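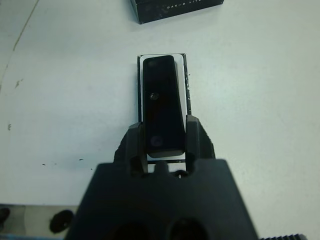 Dulce Espinoza would like to see one rule added ahead of all the others: wipe the tray before you wipe the device. Grit on a white tray is easy to see, she points out, and a glossy black surface will show every scratch it makes.

We have added it. The rest of this page answers the questions we get most often at the Resville packing tables about small electronics going out to Salinas.

## Trays and surfaces

**Which way up does a device go on the tray?**
Lens side up, with the long side of the device along the long side of the tray. If it has no lenses, put the glossy side up.

**Can I put two devices on one tray?**
No. One device per tray, even if they are small enough to fit.

**What do I clean the lenses with?**
A dry microfiber cloth. Do not use paper towels or the spray kept for the tabletops. If a smudge won't come off dry, set the device aside with a yellow slip and go on to the next one.

**How do I pick a device up?**
By the long sides. Keep fingers off the lenses.

**Do I need gloves?**
Only if you have hand cream or sunscreen on. Clean dry hands are fine.

## Boxes

**Do I use the black box or the brown one?**
Glossy devices go in a black box. Brown boxes are for cables and chargers. Clestov orders are the exception and always ship in brown, whatever is in them.

**Where does the order label go?**
On the underside. Anything stuck to a glossy top leaves glue behind, and the box then has to be replaced.

**The box has a dent in one corner. Can it go out?**
A dent you can feel but not see is fine. If you can see it from where you're standing, get a new box.

**Can I stack filled boxes on the table?**
Up to six high, against the wall and away from the work area. Keep the middle of the white table clear so that there is room to set a box down flat.

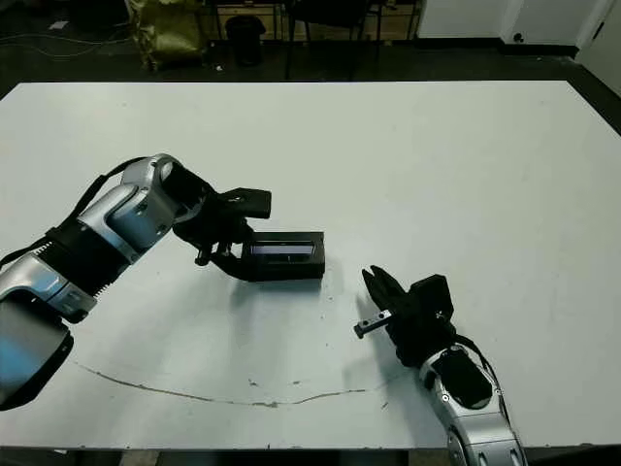
## Cartons and pickup

**How many boxes go in a carton?**
50. Part cartons are allowed on the last run of the day if you write the count on the side.

**When is pickup?**
2 p.m. Cartons need to be taped and on the cart by then. Anything later goes out with the next pickup.

**Where do I find the order number?**
On the Zisonel sheet, top right. Numbers below 1000 are from the old system and need to be looked up again before you print a label.

**We're out of trays. What now?**
Check the shelf under the label printer first. If there are none, stop packing devices and work on cable orders until more come in.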